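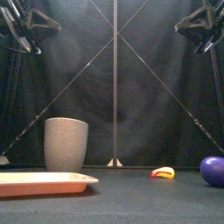
I have been making bread the slow way for 23 weeks now and I still get a little thrill every time I lift the lid off the pot. Every single time! My sister thinks this is a phase. It may be a phase, but it's a phase with very good toast.

What finally got me going was a jar of rye starter from Hauwa Ibrahim, who lives two doors down and has kept hers alive through a house move and one very bad summer. She handed it over on a Wednesday with a sticky note that said FEED ME and nothing else, so naturally I fed it far too much and it climbed out of the jar overnight and glued itself to the shelf. I named it Pernik after that. (My grandfather had a goat called Pernik that also refused to stay where you put it.)

The loaf I keep coming back to is the plain one. Flour, water, salt, Pernik. I use 1000 grams of flour for two loaves, and 300 of that is whole rye, which makes the dough stickier and the crumb a bit closer, but oh, the smell. It smells like a barn in the best way — sweet and a little sour, with something nutty going on underneath. I've tried it with less rye and it rose higher and looked prettier and I missed the flavor the whole time I was eating it.

I mix in the evening, usually while dinner is on, and I don't knead at all. I just wet my hand, reach under the dough, pull it up and fold it over, turn the bowl, and do it again until it starts to push back. Then a towel goes on and I leave it alone for half an hour and do another round. Four rounds is plenty. By the last one the dough has gone from shaggy porridge to something smooth and bouncy, and I always poke it more than I need to.

Shaping was the part that scared me. I watched so many people do it with these quick little flicks of the wrist, and mine kept spreading out flat like a pancake. What helped was using much less flour on the counter! I'd been dusting it like a snowstorm and the dough had nothing to grip, so it just slid around. Now I leave the counter almost bare and drag the ball toward me with the sides of my hands, and it tightens right up.

After that it sleeps in the fridge and I bake at 5 in the morning, before work, with the kitchen dark and the radio low. I didn't expect to like that bit, but I love it. The crust crackles while it cools and I stand there in my socks listening to it.

A few people asked about seeds after my last post. Yes to sunflower, yes to caraway if you like caraway, and soak your flax first or it will steal all the water from your dough. I'm trying a walnut one next, and if it works I'll put the amounts up here. Hauwa has already asked for half.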